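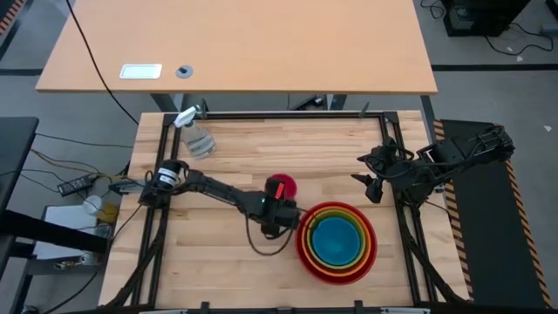
Two-arm nesting cell at Brumville, with a stack of five bowls on the table.

To: Site staff, Brumville and Olvera
Subject: Re: Two-arm cell and the kitting rota

Colleagues,

Thank you to those who have written since the last notice. I reply to the list, as several of you raised the same points as Jhair Arango, whose message is quoted here with his agreement.

> On behalf of the late shift in kitting, I should be grateful for a written answer on three matters. First, whether posts will be lost when the Trisolo cell takes over bowl nesting. Secondly, who is answerable for a wrong stack once it has left the bench. Thirdly, whether the handover will remain at 1615, as some of us have school collections arranged around it.
> Jhair Arango

On the first matter, Levbridge does not intend to remove any post in kitting as a result of this work. Four members of staff will move from hand nesting to cell attendance and final inspection. Their grade and hours are unchanged. Should the position alter after the review in March, staff will be consulted before any decision is taken.

The work itself is modest in scope. The cell deals with the five-bowl set only, and each set must be nested by size before it goes forward for packing.

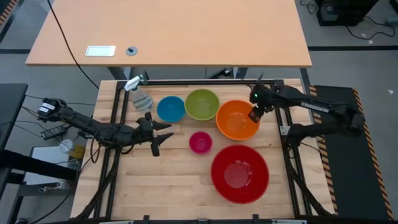
Hand nesting will continue for all other lines, and no date has been set for extending the trial. Olvera staff should note that no equipment is to be installed at their site during this period.

On the second matter, responsibility for a finished set rests with the inspector who signs it off, as at present. An attendant will not be held to account for an error made by the cell, but is expected to record it. The log sheet has been shortened to one side following comments from the early shift. Once 200 sets have been logged, the sheets will be passed to the staff side as well as to management.

On the third matter, handover remains at 1615. Attendants will be given 30 minutes within their paid shift for restocking and for completing the log, and are not expected to stay on if the cell is behind.

I would add that any attendant may stop the cell at any time without seeking permission. No stoppage will be counted against an individual or a shift.

Training places are still open. Those wishing to be considered should give their names to their shift lead, stating any hours they cannot work. Further questions may be sent to this list or, if preferred, to me in confidence.

Operations Office
Levbridge, Brumville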